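Snack Table and Display Stands: Frequently Asked Questions
Levildale site, last revised 26 December 2023

Which items go on the tiered acrylic stands?
Bars, small cartons, small packets and bottles. Anything that slumps when stood upright goes in a basket or on a tray.

Can different products share one stand?
Yes. Use the dividers to keep them apart and put the heavier boxes on the lowest tier. Bottled drinks get a riser of their own, with the back row on the upper step.

Where does bread go?
Wrapped bread goes in a wire or wicker basket. Do not stack bread on the acrylic; the bag slides forward.

What is the beige tray for?
It is the serving tray. An order is assembled on it and the tray is then handed over. Between orders it stays clear and in reach of the stands.
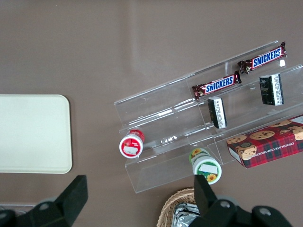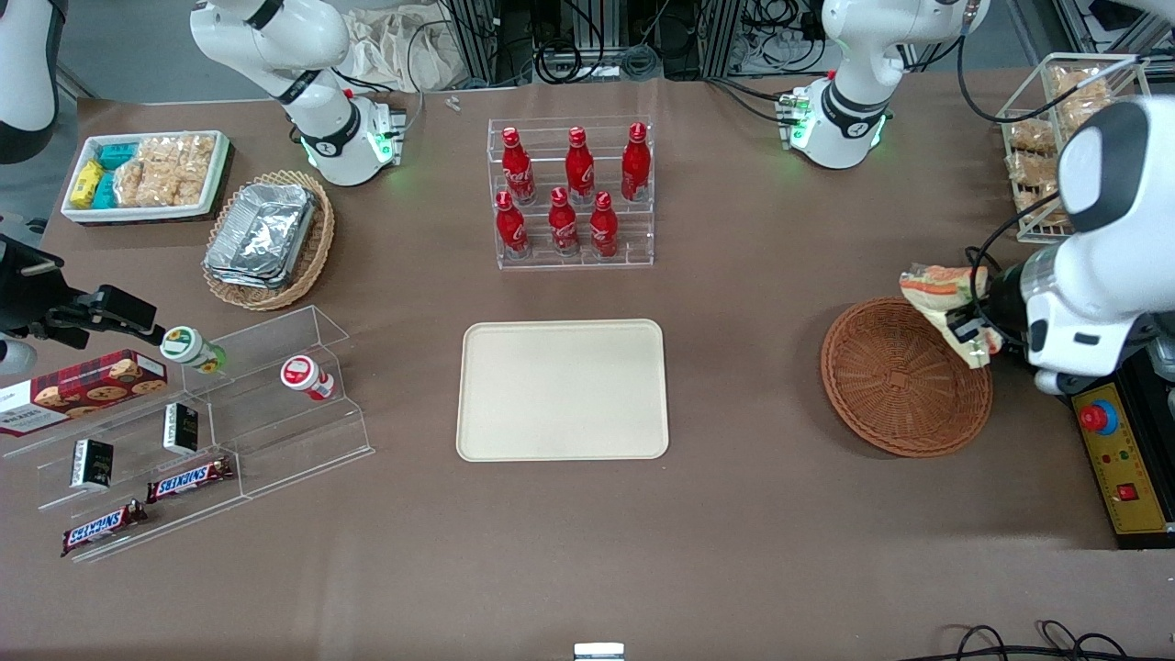
How much weight will a stand take?
The Mitadeo stand is rated at 600 g per tier. The limit applies to the tier as a whole, including any part of a box that overhangs the end. Bottle risers are a separate model and are not covered by this figure.

How are the stands cleaned?
Lukewarm water with a drop of dish soap, then a microfiber cloth. No alcohol and no glass cleaner, both of which craze the edges of the dividers. Allow 10 minutes of drying before restocking. Crumbs in the divider slots come out with a soft brush.

How are the wicker baskets cleaned?
Dry brush only. A basket that has been soaked goes out of shape and should be replaced from the Coppens order.

Which way should labels face?
Toward the person picking. Crimped wrapper ends may overlap a divider, but the product name should stay readable.

When is stock rotated?
At opening. Older dates move to the front of each compartment. Opened or torn wrappers are taken off the table and logged.

Who approves layout changes?
Bjarke Vestergaard for the table, Skarphéðinn Bech for anything ordered through Wultora. The next layout review is in February.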